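Can a robot make the bed yet?

I get asked this at every family dinner, usually by somebody who is holding a dish towel. So in May I took myself off to Skunport to look at the care room at Studeck, where Rhea Tan's group has been working on exactly the kind of jobs I'd happily hand over. Straighten the covers. Fluff a pillow. Move the wheelchair out of the way so a person can get to the bed without barking a shin!

Let me start with the bed, which I had assumed would be the easy part. Silly me. A duvet is a terrible thing to ask a machine to deal with. A box stays a box wherever you grab it, but a duvet turns into a new shape every time you touch it, and the corner you wanted is somewhere in the middle of the lump. Rhea told me her team spent 4 months on bedding alone before they let themselves think about anything with wheels. They still don't call it solved. On a good morning the arm can pull a cover more or less flat, and then a person comes along and does the last bit in two seconds (I timed myself at home, and I'm no nurse).

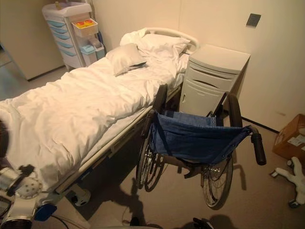

The room at Studeck: covers to straighten, pillows to set right, and a wheelchair parked beside it all.

Pillows are a bit friendlier, though slippery covers are a nuisance, and so is anything small that gets left in the bedding. Think about what ends up in your own bed by the weekend. A person lifts a pillow, sees a pair of glasses and sets them aside without a thought. A robot has to notice the glasses, decide they aren't bedding, pick them up gently and find somewhere sensible to put them. That's four chores hiding inside one, and I hadn't even sat down yet.

Then there's the wheelchair. I've pushed plenty of them (my aunt Lodhi side of the family keeps the things in business) and I never once thought about how I do it. You grab the grips, you feel a brake that's still on, you let it off, you lean. Iqra Jafri, who handles the hand and wrist work at Studeck, says the feeling part is where they lose most of their time. If the fingers close a little off center the chair swings around sideways, and a machine that doesn't notice will just keep shoving. She has logged some 200 tries at taking hold of a push handle and was very cheerful about how many of them she'd rather forget.

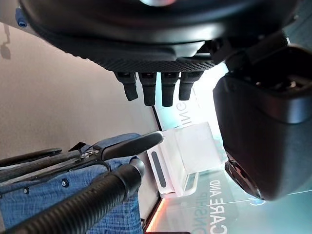 Black fingers above the blue fabric of the wheelchair.

What surprised me most was how much I liked the hand. I'd been picturing a claw from an arcade machine, and the fingers are stubbier and more businesslike than that. Iqra's view is that a hand doesn't need to look like ours so long as it can hang on to the things we've already got in our houses, and nobody is going to redesign every wheelchair and nightstand to suit a robot.

So, can they do the chores? Some, slowly, with a patient person close by. I wouldn't buy one for my house this year, and I'd want to see a lot more before one worked near my mother. But fetching, tidying and shifting things a few feet over seem a good deal closer to me than they did before the trip, and those are the jobs that eat up an aide's afternoon.

Rhea's next stop is Grarnard, where her group gets a longer run at the same set of jobs in a different building, with different furniture and, she warned me, much heavier blankets. I've already asked if I can tag along. If you work in home care and have a chore you'd love to see a machine try (or one you'd never let it near), write and tell me, and I'll take the list with me.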